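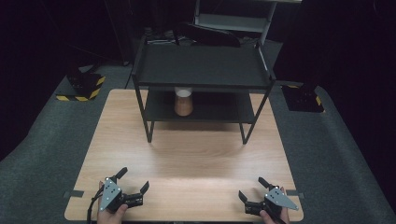 Tusterdale, 2018-08-13

Teaching by hand: your questions answered

We get a lot of mail about the demonstration sessions, most of it from people who want to have a go (please do!). Märta Torvik and Ottar Backlund put these answers together, and Lajos Kelemen fixed the parts about software.

What do I do in a session?

You pick up a gripper in each hand, stand at the table and do a small household job. Taking a container off a low shelf is a favourite of ours. You do it again, and again, and the recordings become the material the robot learns from. A block is 60 demonstrations and most people finish one before lunch.

Why hand-held grippers? Why not just film my hands?

Your hands are too good! Fingers can roll a lid, pinch a rim and steady a jar all at once, and our robot has two jaws per arm. With the grippers you have to solve the job the way the robot will have to solve it. You'll find yourself coming in at odd angles under a shelf, and those angles are gold for us.

Do you still use remote control?

Yes, for some tasks. Remote control drives the real arms from a desk across the room, so we know every motion is one the arms can make. It's slower, and new people tend to get a bit tense in the shoulders. Hand-held is where we start everybody. Ivar Isaksson runs the remote station and is happy to show you once you've done a block or two.

What is the tape on the table for?

Start positions. Bring the grippers back to the tape between demonstrations, pause, then go. If a strip is peeling, tell whoever is on shift and don't re-stick it yourself. We measure those.

Is there a right way to do the task?

Not really. Go at a comfortable pace and pick the route that feels natural. We do ask that you open the jaws fully before reaching in, and that you don't nudge things along with the side of a gripper.

I dropped it. Is the recording ruined?

Nope. Keep going if you can reach it, and say "recovery" out loud so it gets tagged. Some of our most useful recordings are fumbles – a robot that has only ever seen perfect grasps has no idea what to do after a bad one. If it's landed on the carpet, end the take.

How many demonstrations have you got?

2117 for the shelf tasks as of this month. 118 of those are tagged as recoveries, and we'd love more.

What's Prurkiter?

Our recording program. It starts and stops the takes and lets you throw one out straight away. The old version, Purves, still opens files from before the change but won't write new ones.

I'm left-handed. Does it matter?

Not a bit. The two grippers mirror each other and we want both habits in the data. Use whichever hand you'd reach with at home.

My wrists get sore. Any tips?

Elbows in, and hold the handle loosely. Keep the cable on the outside of your wrist. Take a break whenever you like – Halvard Granström stops every ten takes and he's our fastest demonstrator.

Can our group at Banness borrow a set?

We have one loan set and it's booked through August. Write to Märta and she'll put you on the list.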